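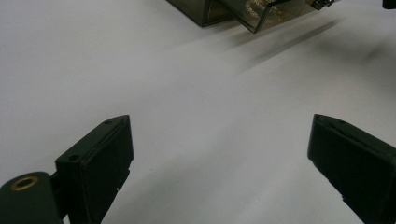 3.2 Attendance and the early seasons at Gutness

The second of our three clubs, Gutness, joined the regional junior league when the old Heltemport side folded and its place was offered elsewhere. We spent a good deal longer on this club than we had planned, partly since its gate records survive almost whole and partly, we will admit, because the people who kept them were such generous company.

In its opening season the club drew an average of 1,360 spectators to a rink built to hold 4,000. Those who were there remember it as a fuller building than that, and we think there is a good explanation. Most supporters sat together along one side, near the home bench, and the noise they made seems to have stayed in the memory far better than the rows of bare seats opposite. Several of the people we interviewed could still tell us who sat in front of them and what they used to shout at the referee.

The team itself was very young and lost heavily until the new year. Gates fell as one might expect, reaching their lowest point at 900 for a home match against Steyn, played in heavy snow. What interested us was how quickly they came back. By March, with the club already certain of finishing last, the crowd was larger than it had been in the autumn, and the meeting with Arkavthorpe brought in more people than any match before it.

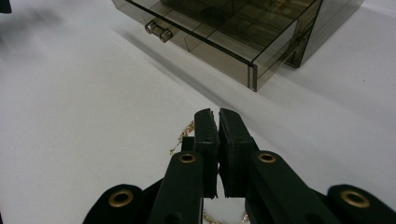 Figure 4. Gripper and brown acrylic box.

It would be easy to put this down to the Arkavthorpe rivalry alone, and the local paper did so at the time. We are a little more cautious. The club had begun to place its players with families in the town that winter, and in our interviews supporters came back again and again to the lads they had met at school, at church or in the queue at the baker's. A goalkeeper who lets in 10 on a bad night is easier to forgive — or so we were told, more than once and with great affection — when he has cleared the snow from your path that morning.

Season ticket sales for the following year point the same way, although the ledger is missing several pages and we would not wish to lean on it too hard. We return to the host families in Section 4, where the Steyn records allow a fairer comparison.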